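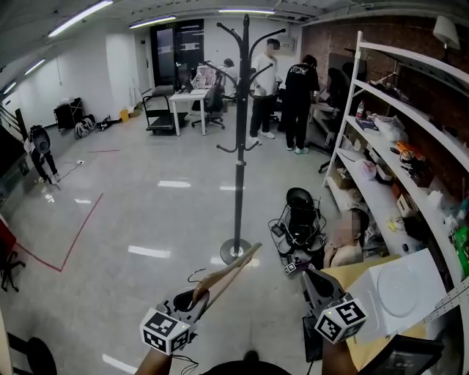 Mei-kuen Ko는 지난번 글에 댓글로, 손에 쥐고 쓰는 그리퍼는 파지력 수치를 비교해 봐야 별 소용이 없고 긴 물건의 끝을 잡아 봐야 차이가 난다고 적었다. 짧은 블록이나 컵은 어느 그리퍼로 잡아도 잘 잡히니 그걸로는 순위가 안 나온다는 얘기였다. 맞는 말 같아서 이번에는 긴 나무 막대로 해 봤다.

비교한 것은 Zulska와 Rirkis 두 가지다. 둘 다 양손에 하나씩 쥐고 쓰는 방식이고, 위치 추적은 본체에 붙인 흰 마커 큐브로 한다. 큐브는 지난번에 쓰던 것을 그대로 옮겨 달았다. 그리퍼가 바뀌면 큐브와 집게 끝 사이의 오프셋을 다시 재야 하는데, 이걸 빼먹고 첫 녹화를 하는 바람에 오전 데이터는 버렸다.

과제는 단순하다. 왼쪽 그리퍼로 막대 한쪽 끝을 잡고, 반대쪽 끝을 검은 옷걸이 기둥에 갖다 댄다. 닿으면 잠깐 멈췄다가 뗀다. 오른쪽 그리퍼는 앞으로 내민 채로 두고, 막대가 돌아가면 그때만 받쳐 준다. 오른쪽이 막대에 닿으면 그 회차는 실패로 쳤다.

옷걸이는 위쪽 고리 말고 기둥 중간에도 짧은 고리가 한 바퀴 달려 있다. 그 바로 아래를 목표로 잡았더니 막대가 조금만 들려도 고리에 걸렸다. 그래서 목표를 기둥의 더 낮은 곳으로 내렸다. 같은 과제를 해 볼 사람은 처음부터 고리 없는 스탠드를 쓰는 편이 편하다.

그리퍼마다 50회씩, 합해서 100회를 했다. Rirkis는 9회 실패했고 Zulska는 세 번 실패했다. 실패는 거의 다 같은 모양이었다. 막대가 집게 사이에서 축을 따라 도는 게 아니라 끝이 아래로 처지면서 각도가 바뀐다. 막대를 끝에서 손가락 두 마디쯤 안쪽으로 잡으면 두 그리퍼 모두 훨씬 나아지는데, 그러면 비교가 안 되니까 끝을 잡는 조건으로만 집계했다.

두 제품의 차이는 집게 안쪽 패드에서 나는 것 같다. Zulska 패드는 폭이 넓고 가운데가 살짝 파여 있어서 둥근 물건이 자리를 잡는다. Rirkis 패드는 평평하고 단단하다. 얇은 종이나 카드를 집을 때는 오히려 Rirkis가 나았다. 지난달에 카드 집기를 할 때는 Rirkis 점수가 더 높았으니, 어떤 물건을 주로 다루느냐에 따라 고르면 된다.

손의 피로는 따로 적어 둔다. Zulska는 케이블까지 달면 한쪽이 800그램이다. 처음 스무 번까지는 모르겠는데 그다음부터 손목이 내려간다. 손목이 내려가면 큐브 면이 머리 쪽 카메라에서 비스듬해지고, 추적값이 튀기 시작한다. 후반부 기록을 보면 막대 끝이 기둥에 닿아 있는 동안에도 위치가 계속 떨린다. 그리퍼 문제라기보다 내 팔 문제지만, 하루 종일 데이터를 모을 생각이라면 같은 문제를 만나게 된다. Rirkis는 더 가벼워서 떨림이 눈에 띄게 적었다.

케이블은 둘 다 마음에 안 든다. 가는 검은 선이 그리퍼 뒤에서 나와 팔뚝을 따라 늘어지는데, 팔을 뻗을 때마다 옷소매에 걸린다. 벨크로로 팔뚝에 한 번 묶으니 괜찮아졌다. 너무 팽팽하게 묶으면 팔꿈치를 펼 때 커넥터가 당겨진다. 한 번은 그것 때문에 왼쪽 신호가 끊겼고, 기록 프로그램은 아무 경고 없이 마지막 값을 계속 저장했다. 나중에 그래프가 수평선으로 나온 걸 보고 알았다.

카메라는 화각이 아주 넓은 것을 썼다. 양손과 목표물이 한 화면에 다 들어오는 건 좋은데, 가장자리로 갈수록 휘어짐이 심해서 큐브가 화면 아래 구석에 있을 때 인식률이 떨어진다. 팔을 몸 쪽으로 당기면 바로 그 위치가 된다. 보정 파일을 새로 만들었더니 나아지기는 했다. 천장 형광등이 바닥에 길게 비치는 것도 걱정했는데, 큐브 인식에는 영향이 없었다.

컨트롤러는 Oyelaran 보드를 그대로 썼다. 두 그리퍼 모두 별도 설정 없이 붙었고, 개폐 값의 범위만 다시 맞췄다. Zulska는 완전히 닫았을 때 값이 0까지 안 내려간다. 패드가 두꺼워서 그런 모양인데, 임계값을 0으로 잡아 둔 스크립트가 있으면 닫힘을 영영 인식하지 못하니 고쳐야 한다.

당분간은 왼손에 Zulska, 오른손에 Rirkis를 쥐는 조합도 해 볼 생각이다. 양손 무게가 달라서 어색할 것 같기는 하다. Dridville에서 나온 교체용 패드가 Rirkis에 맞는다는 얘기도 봤는데, 나사 간격이 같은지 아직 확인을 못 했다. 써 본 분이 있으면 댓글로 알려 주시면 좋겠다. 원본 기록은 오프셋을 다시 맞춘 뒤에 정리해서 올린다.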